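# Nurneck mattress collection to restart in August

Households in Nurneck will be able to have old mattresses taken away from the kerb again from August, after the town agreed a new contract with the recycling firm Polishchuk. The service stopped in the spring when the previous contractor, Zoltano, closed its yard on the Skillanen road.

Collections will run every second Thursday. Residents must book a slot by noon on the Tuesday before, either online or at the library desk, and put the mattress out by 7am. Each household can have up to 2 mattresses taken in a year without charge. Further items will cost 13 euros each, payable when booking.

The town said 148 households had put their names on a waiting list since the spring. They will be offered the first slots and do not need to apply again. Letters with a date will go out during July, and anyone who has moved or no longer needs the service is asked to ring the waste office so the place can be passed on.

Single, double and cot mattresses are all accepted, whether foam or sprung. Futons will be taken if the cover has been removed. Bed bases, headboards and sofa cushions are outside the contract and should still go to the tip at Skillanen, where the bulky goods bay is open every day except Sunday.

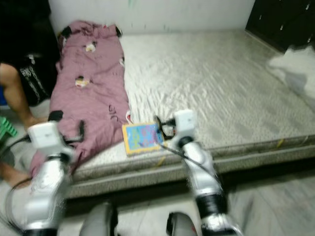 Bedding must be taken off before collection. Blankets, pillows and duvets cannot go through the Polishchuk plant, and crews have been told to leave behind any mattress with bedding tied to it. Clean blankets can be left at the textile bank behind the swimming pool. The animal shelter also takes them, though it has asked people to phone first as it is short of storage.

Mattresses should be kept dry. A wet one can weigh more than twice as much as a dry one and the foam is harder to reuse, so the town is asking people to cover them if rain is forecast. Covers will be sent out with the booking letter and are also on sale at the library for 2 euros.

At the plant the outer fabric is cut away and the filling sorted by type. Foam is shredded and pressed into carpet underlay, and steel springs are baled and sold as scrap. Polishchuk told the town that 85 per cent of the material by weight is recovered at its existing site. The rest, mostly stitched edging and mixed padding, is burned for heat.

Under the old arrangement most of Nurneck's mattresses went to landfill. The town had planned to change this next year in any case, and brought the work forward when Zoltano gave notice.

Dumping rose over the weeks without a service, particularly in the lay-bys near the river and behind the sports hall. Wardens will go on checking both places through the summer. The fine for leaving bulky waste on public land is unchanged.

People living in flats with a shared bin store should arrange collection through their building manager, who can book for the whole block at once. Those who cannot carry a mattress to the kerb can ask for help indoors when they book, but should expect to wait longer for a slot.

Online booking opens on the first working day of July. The library desk will take bookings from the same morning, from 9am.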